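In praise of the repair evening

I came home from our town's repair evening with a working radio and a ridiculous grin, and I have been boring my friends about it ever since. So let me bore you as well. I think every town with a spare hall should have one, and I think the council should pay for the heating.

Ours is called Ninlow, after the lane it started in, and it has been going since a wet November when three people turned up with the same make of kettle. You bring a broken thing, you sit down next to somebody who knows a bit more than you do, and the two of you open it up. That second part matters. You don't drop it off at a counter. You hold the torch, you keep the screws in a saucer, you find out what the inside of your own toaster looks like (crumbs, mostly).

My radio had been silent for years. A new one of the same sort would have cost me 80 pounds, and I had very nearly bought it. The fault was a single wire that had come away from its post. I soldered it back myself, badly, then again a bit less badly, and when the shipping forecast came through I could have kissed the whole table!

What I love is how quickly you stop being afraid of things. Most of what we own is made of parts, and the parts are held on by something, and the something can usually be undone. I knew that in theory. I had never felt it in my fingers.

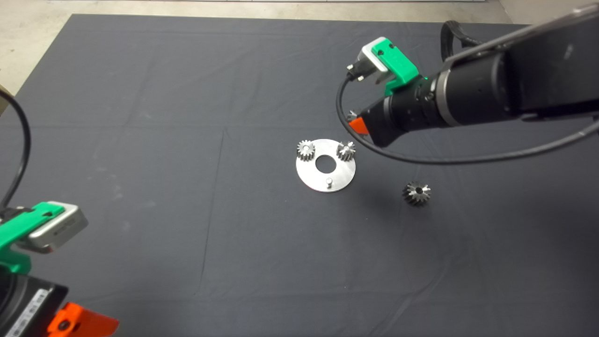 Ailbhe Heffernan thinks I am being romantic. Her view is that people are tired, that a repair takes a whole evening, and that until makers are forced to sell spares at a fair price we are all just playing at it. She waited 53 days for a hinge, she told me, and when it came it was the wrong one.

I agree with her about the spares, and I'd sign anything that made them cheaper. But I don't see why we should wait for the law before we pick up a screwdriver. People who have tried to mend something and been beaten by a glued-up case are exactly the people who will write the angry letters. I wrote one myself the week after, four pages – far too long – about a lamp.

And the evening itself is a pleasure, tired or not. I've met more of my neighbours over dead hairdryers than in all my years of nodding at the bus stop. Last time a boy got his gran's mixer going and the hall clapped. I'm taking the vacuum cleaner next. It has made a horrible noise since Easter and I can't wait to find out why.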